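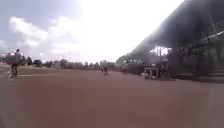
La pista de atletismo, lado de la tribuna

Cómo guardar el material de la pista en un cuarto pequeño?

Hola a todos, llevo desde julio con el material del club de atletismo y no doy abasto. Recogemos a mano, cada uno carga lo que puede hasta debajo de la tribuna y luego se queda todo amontonado. Colchonetas, lonas, 27 vallas, conos. El cuarto es estrecho y la puerta abre para dentro (genial). Alguien tiene un sistema que funcione?? Gracias de antemano, voy con prisa que el sabado que viene hay control.

Publicado por marchadora_sur, 15 de octubre de 2022

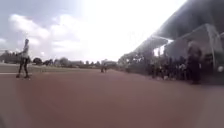

Kerstin Ostermann

Buenas. A mí me pasaba igual en Hunetley. Lo primero - sacarlo todo fuera y volver a meterlo al revés de como se usa. Lo que va a la pista al principio, junto a la puerta. Vallas al fondo, encajadas unas en otras, todas mirando al mismo lado. Las lonas enrrolladas, nunca hechas una bola. Nosotros les ponemos 3 cinchas Teuber y van de pie en la esquina.

Para el traslado, dos personas por bulto si es grande. Uno solo con la lona por delante de la cara no ve donde pisa, y en la recta siempre hay alguien. Mejor un carro. El nuestro es un Zandport de plataforma, aguanta 100 kilos y pasa por la puerta justo.

Y la puerta, si puedes cámbiale las bisagras para que abra hacia fuera. Pregunta antes en el ayuntamiento, a mi me tardaron un mes en contestar.

Ah, las colchonetas de canto con un palé debajo. Del suelo cogen humedad.

pepe_vallas

Lo del carro sí. Lo demás depende del cuarto, no has puesto medidas. Yo tengo ganchos en la pared a 20 cm del techo para conos y cuerdas y listo.

Tistimex

nosotros lo dejamos fuera con una lona encima y ya. alguna valla oxidada pero bueno

marchadora_sur

Gracias Kerstin, pruebo lo de las cinchas esta semana. Pepe, mañana mido y lo pongo por aqui. Lo de dejarlo fuera no me convence, con el viento que hace en la recta la lona acaba en los arboles.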